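Cyrill Wyss
Build thread, part 1. The subject is the Mondeck 1/48 Bf 109 E-3 in Swiss service, new boxing, old plastic. I bought two. One is nearly finished, the other is a parts donor for the first.

Background for anyone who only knows the type in Luftwaffe colors: Switzerland bought the Emil before the war and received them in batches. They flew neutrality patrols in 1940 and had several fights with German aircraft, some of which were also 109s and 110s. That made recognition a problem, and the markings grew over time to deal with it.

The kit. Four gray sprues, one clear, one small photoetch fret, decals by Paltard. The molds are the same ones Mondeck used for its earlier E-4, with a new fuselage sprue. Panel lines are recessed and fairly fine. Rivets are present on the wings and missing on the fuselage, which is odd when both are on the bench together.

Check your canopy first. The E-3 wants the rounded early hood with light framing. Mondeck supplies both the early and the later squared one, and the instructions call out the wrong part number in step 21. The part you want is on the outer edge of the clear sprue, next to the gunsight glass.

Cockpit is adequate. Seven parts plus etch belts. The belts are the German pattern. I left mine off and made a plain set from lead foil, 1 mm wide, with buckles taken from the spares box.

Sidewalls are separate inserts and they are slightly too thick. If you install them as molded, the fuselage halves will not close at the windscreen. Thin the backs on a sanding block until you can just see light through the trim wheel recess. Took me an evening for both.

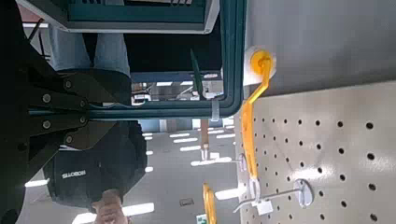

Engine next. There is a full DB 601 in the box, 27 parts including the mounts. It is a decent engine, but the cowling will not fit over it, and the test shots I saw from other builders had the same trouble. I used only the exhaust stubs and the rear bulkhead and closed everything up.

Nose alignment is the weak point of this tooling. The upper cowl sits proud by the thickness of a panel line on the left side. Shim the lower cowl with 0.25 mm card on the right, then sand the top flush. Do that before you fit the supercharger intake, because you will knock it off otherwise. I knocked it off twice.

Wings. The upper halves have the cannon bulge issue. The bulges for the drum magazines are on the lower surface and molded too shallow. Oberholzer does a resin pair that drops in over the kit ones. They are a few tenths of a millimeter too long at the rear and need filing, but the profile is right.

Dihedral: the lower wing is one piece and mine was flat across the center section. I taped it over a strip of scrap sprue overnight with the upper halves on, then glued from the root outward. Final fit to the fuselage needed no filler on the right and one thin wipe on the left.

Slats are molded separately and can be posed open. On the ground they normally hang out, so open is correct for most parked aircraft. The wells behind them are bare. I painted mine plain RLM 02 and moved on.

Landing gear. The legs have a strong butt joint and a vague angle. Make a card jig. From the front the legs splay outward, and from the side they rake forward. I cut mine from the drawing in the instructions after checking it against the one in the Sesano booklet. The two disagree by a degree or so and I went with Sesano.

Color. This is where most of the mail comes from, so I will be specific about what I did and vague about what is right. Delivered aircraft are usually described as RLM 71 dark green over RLM 65. I sprayed 65 first, masked the fuselage sides at the wing root line, then 71 in thin coats at low pressure with the paint cut more than half with thinner.

Fading is light. Neutrality patrol aircraft were hangared when possible. I did one pass of 71 with a little yellow in the panel centers and stopped. 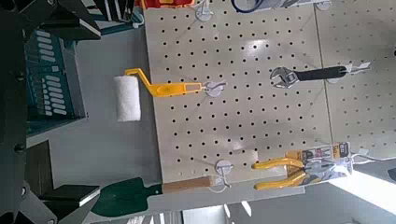 Are the red and white neutrality stripes on the sheet, or do they have to be painted?
The Paltard sheet has them as decals, but I would paint them. The wing stripes are printed in one length and will not settle into the aileron gap without splitting, and the white lets the dark green through. Mask them, spray white, let it cure for a day, then red. The crosses from the sheet are fine to use over the paint.

Masking notes on those. Stripe widths are not the same on the fuselage and the wings, so measure from the instruction plan and do not copy one to the other. I used 3 mm tape cut down with a new blade. Seal the edge with a mist of the underlying color first. On the wing you will cross the slat hinge line – burnish there with a toothpick or the red will creep.

Decals otherwise. Thin, in register, slow to release. 35 seconds in warm water was about the minimum. Setting solution works, the strong kind wrinkles the fuselage numbers and they do not fully recover. Stencils are in German and there are 24 of them on the upper surfaces alone.

Remaining: antenna wire, pitot, wheels, a flat coat, and the exhaust staining, which I will keep short and brown. The donor kit has already given up a pitot tube and one gear door.

Corrections on the step 21 part number go to Mondeck, please. I wrote to them in January and got a polite reply and no new instruction sheet.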